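Section 4. Trying a new set of fingers against your old ones

I'm assuming you've already done Section 3 and the gripper is bolted on, powered up and talking to the controller. If it isn't, go back, because none of this works with the Netano box still showing its startup light. Everybody else, grab a coffee. The whole comparison takes me one long afternoon, and most of that is picking things up and putting them back in the bin.

Before you start

Set the arm to the slow profile. Mine is saved as profile 27, but yours may have landed somewhere else in the list. Save a copy of your current settings under a name you'll recognize (I use "before fingers"). I once skipped that and spent the whole evening typing numbers back in!

CAUTION: Keep your hands out of the bin whenever the arm is enabled, even if it looks parked. It can be waiting on the next command, and it won't warn you.

1. Clamp the bin to the table. Give the rim a good shove with the arm disabled. If the bin slides, every pick position you taught goes with it.

2. Check the cable loop. Jog the wrist slowly through its full turn and watch the cables the whole way. They want enough slack to follow the joint, but not so much that they drop into the bin and get grabbed (yes, it happens).

3. Load the bin with a mixed bunch of things. I like a cup, a toy block, a soda can and a few things with long handles. Lay them down any old way and let them lean on each other. 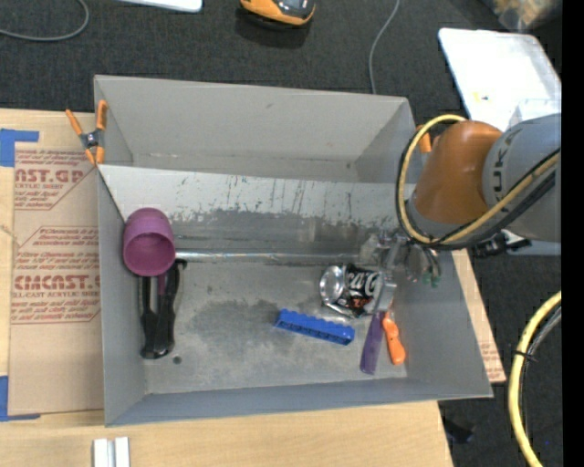

4. Start with the handles. They're where I see the biggest difference between finger sets, particularly when two of them end up close together and the fingers have to get one without dragging the other along. Run the pick from straight above first, then turn the wrist a quarter turn and run it again.

5. Move on to the can and the cup. Drop the grip force to 200 on the Sevness slider before you try either one. My first go was at 421, left over from a metal parts job, and I don't recommend it.

6. Do the block last. Flat-sided things are easy for nearly every finger I own, so I use it to check that nothing has shifted. If the block pick misses, stop and redo step 1.

7. Disable the arm, swap in the other fingers and go through steps 3 to 6 again with the same objects.

Note: Write down misses as they happen. Wumpini Amegashie shared a nice log sheet with columns for missed, slipped and grabbed two, and I've used it ever since.

Note: If the controller stops with code 139, the fingers touched the floor or a wall of the bin harder than the limit allows. Jog straight up, clear the code, and raise your lowest pick height a little before trying again.

When both sets are done, load your saved settings back in and carry on to Section 5 for the camera.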